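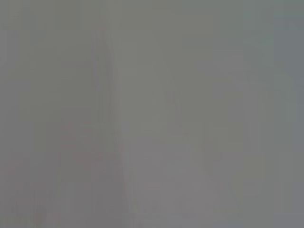

4. Checking the wrist view on the Clollik arm

Clollik's leaflet promises a usable picture "straight from the box". Treat that as a hope. With the arm powered and parked, open the wrist view in Ikon and look for one sharp edge. If all you get is blurred grey with faint square blocks and a darker band leaning down through it, you can't judge focus or distance from that, whatever the status light says.

4.1 Stop the arm.
4.2 Wipe the lens cover with a dry cloth.
4.3 Hold a printed page 141 mm from the lens.
4.4 Set picture quality to 64 or higher. The default is 42.
4.5 Wait two minutes, then reload the view.

Note: Auto Clear is sold as an extra. Lena Bednarek tried it in May and saw no difference. We would leave it off.

CAUTION: Do not run the grip test until you can read the page on screen. The arm will start without a clear view and gives no warning.

If step 4.5 fails, go to section 7.

2 comments
Share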